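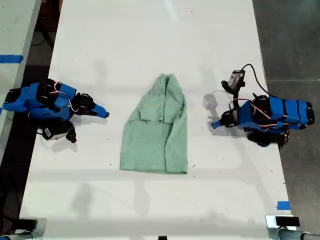

The long way home in a borrowed estate

Joaquim Nogueira has kept the same car for 21 years, and he would like it known that he never meant to. He bought it from a dealer in Dirstead when his youngest was still in a pushchair, on the understanding that it would see the family through a couple of winters and then be swapped for something with a bit more poke. It is a diesel estate in a shade of green that the brochure called something grander, and when I met him one Sunday in July it was parked half on the verge outside his house with the tailgate up and a bag of compost leaking gently on to the bumper.

"You can take it as far as you like," he said, handing me the key, "but it does pull to the left a bit after Okgate." I thought he was joking about Okgate. I can now report that he was quite serious, and that there is something about the camber on that road which the old thing simply doesn't care for.

I had been looking for a car like this for months. We write a great deal in these pages about what is new, and I enjoy a new car as much as anybody (the smell alone!), but most of the people who write to me are driving something that was new a long time ago. They want to know whether to keep it going. They want to know if the knocking noise is the expensive knocking noise or the other one. And I had begun to feel a little bit of a fraud, answering them from the heated seat of something lent to me for the week.

So there I was, with a cold seat, a gearstick worn as smooth as a pebble and a full tank, on my way to the coast by the old road.

The first thing you notice is how much you can see. The pillars are thin, the windows are deep, and the bonnet drops away so politely that you could park it in a cupboard. The second thing is the noise, which is considerable. At fifty it settles to a sort of contented grumble, and by the time I had passed the turning for Akedo I had stopped raising my voice over it and was perfectly happy to listen. There is a cassette player. Joaquim had left one cassette in it, a collection of accordion music, and I am sorry to say I now know all of side two.

I'd been told to stop at the Garcia garage, a few miles short of the sea, and ask for Martim Frade. He has looked after the estate for most of its life, and he came out wiping his hands before I had even switched off, having recognised it from the sound. He walked all the way round it before he said hello to me.

What he told me over the next hour, while the kettle boiled twice and was forgotten once, was worth the trip. Most old cars, in his view, are given up on at the wrong moment. An owner will put up with a dreadful clutch for years and then scrap the car over a single bill, when the same money would barely cover the first few payments on a replacement. Last spring he fitted two front springs, a track rod end and a new battery to the estate, and the whole lot came to £427. Joaquim grumbled for a week and then drove it to his sister's and back without a murmur.

Martim isn't sentimental, mind you. Rust in the wrong place is the end of it, he says, and he'll tell a customer so to their face. He likes to get underneath with a torch before he'll discuss anything else — the sills, the spring mounts, the pipes that run along to the back brakes. If those are sound he'll happily talk about the rest. If they aren't, he puts the kettle on and breaks it to people slowly. He also thinks far too many of us leave the oil until the car asks for it, and I must admit I looked at my shoes at that point.

I asked him what he drove himself, expecting some cherished classic under a sheet. It's a small petrol hatchback with a dent in each door, and he bought it from a customer who couldn't get the dog into it.

I took the estate on down to the harbour afterwards and ate my sandwiches with the windows open. On paper it has very little to recommend it. It is slow up hills, the rear wiper has its own ideas, and I managed to go 5 miles with the handbrake light on before working out that a gentle tap on the dash would put it right. But the boot would swallow a wardrobe, the seats were kinder to my back than several I've sat in this year, and two separate strangers came over to tell me their dad had had one.

It pulled to the left again on the way home. Joaquim was in the front garden when I got back, and the first thing he asked was whether I'd turned the tape over.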